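October, after tea

Back from the Palmont place with a headache and a free tote bag. Hường Từ had talked me into it. She does the drinks orders for functions now and wanted a second opinion on takeaway cups and trays before she puts in for the spring run, and my opinion is cheap. It cost her a lift and a sausage roll.

I should say where I stand, so that when I read this back in a year I can see whether I was just being a grump. I don't believe a cup needs a consultant. I have carried coffees up the office stairs for most of my working life and the only ones I've dropped were my own fault.

Lâm Ninh met us at the door and gave us a folder. The folder had a price list (787 dollars for the starter pack, which covers the cups, the lids, the sleeves and two trays) and a page on what they call carry confidence. I asked what the unit of carry confidence was. Lâm was decent about it and said he hadn't written the page. I like him, to be fair. He was in catering before this and he knows what a lunch rush is.

Hường wanted to know about the 300 mL paper cup against the 308, and whether eight mils makes any difference to anyone. It does to the lids, apparently. The Brunov lid fits one and pops off the other, and the Iwasaki lid is meant to fit both but you have to lean on it. I leaned on it. It went on. I wouldn't want to be doing it at seven in the morning with a line to the footpath, and I said so, and Hường wrote it down as though I'd said something clever.

Then the trays. I'd gone in thinking we'd be shown those pressed cardboard things with the holes, which I have views on, but no, they're pushing proper serving trays, dark brown with a raised edge. My trouble with a flat tray is that it's flat. Six drinks on one of those and you're walking like a bride. Lâm says the edge stops them. The edge stops them leaving the tray, I said, it doesn't stop them falling over on it.

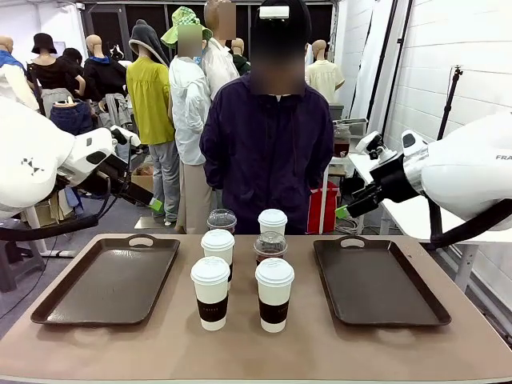
Six drinks, two trays. Hot cups in paper with the dark sleeves, the clear ones with the domed lids.

Hường thinks the trays look smart. I think they look like the ones at the bowling club, and the shine on them will show every thumb mark by ten o'clock. She says people like the handle hole. I grant the handle hole. You can hang it on a hook.

The clear cups I'm less sure about. The dome is wasted on a dark drink with nothing piled on top. You're paying for air. If it were an iced chocolate with cream I'd understand it, but half of what Hường serves at these things is plain iced coffee and cola, and a flat lid would do the job and stack better. Lâm said the dome reads as a treat. Maybe. I've never looked at a lid and felt treated.

As for the sleeves, I'll give ground. Black hides drips, and the last lot she had were cream and looked filthy by morning tea. The writing on them is so faint it might as well not be there, which suits me. I don't need my coffee labelled.

She's tempted by the whole Rirnanum range, which is the same cups with a different lining and a leaf on the bottom. I asked where they go after they've been used. Lâm said they're compostable in the right facility. I asked where the right facility was. He said he'd get back to us. So that's one for the list, and I'd be surprised if we hear.

Drove home the long way past the reservoir. Hường did her sums out loud. She reckons on 42 people at the first function, and with seconds she'd be through the starter pack before the speeches. I told her to order the paper cups and the black sleeves, skip the domes, and borrow trays from her sister until she's carried a full one across a lawn. She'll order the lot. She had the look.

Put the tote bag under the sink with the others. Sausage roll was very good, I'll say that for the day. Need to ring about the gutters tomorrow and find the other gardening glove.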